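Peer feedback on group discussion posts – how to make students answer each other?
Posted in Teaching Online, 8 replies hidden by filter

Iqra Lodhi
I teach a first-year course in research methods with 108 students. They are divided in groups and each group has a discussion board in Skedby. The task is simple: write one post about the reading before Friday, then comment on two posts from your group.

The posts are fine. The comments are not. Most of them say "good point, I agree" and then repeat what the first person wrote. I tried to ask for a minimum of 151 words, and now I get the same comment, only longer. I do not want to grade every comment, I have no time for this. What requirements do you give so that students really read each other?

Vichien Thongsuk
I had the same problem for two years. What helped in my course was giving each student a role that changes every week. One student must ask a question that the post does not answer. One must find a place in the reading that speaks against the post. One writes a short summary of the thread at the end.
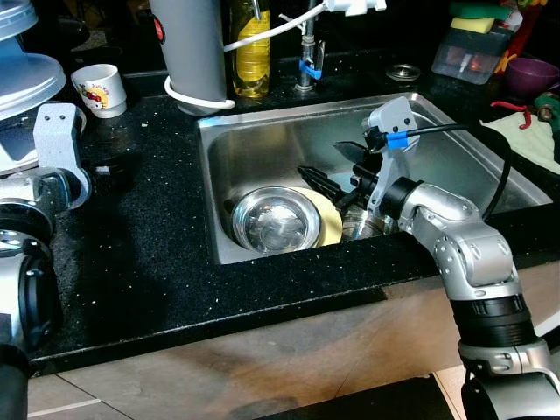

The word minimum I would remove completely. It teaches students to fill space, and you already see this. Ask for one concrete thing in each comment and show them what you mean by concrete. I do a small exercise in the first week: everybody describes the same ordinary thing in one sentence, and we compare. "There are dishes in the sink" is a weak sentence. "A metal bowl is lying on its side against a cream plate" is a sentence somebody can answer, because another student can agree with it or correct it. After that I tell them that comments must be like the second sentence – they must point to something in the post. It takes fifteen minutes and I refer to it the whole semester.

For grading, I read only the summaries. The person who writes it must mention each comment by name, so an empty comment becomes visible very quickly.

Arsalan Ghumman
just make it pass/fail and close the board on time. they will learn

Sobia Mirani
I agree with Vichien about the roles, but please be careful with the group size. With fewer than four students the roles do not work when one person is sick. We use six.

One more thing: in Skedby you can hide the other posts until the student has posted something. It is under board settings, "post first". I would turn it on in May already if you prepare the autumn course then, as it cannot be changed after the first post is written.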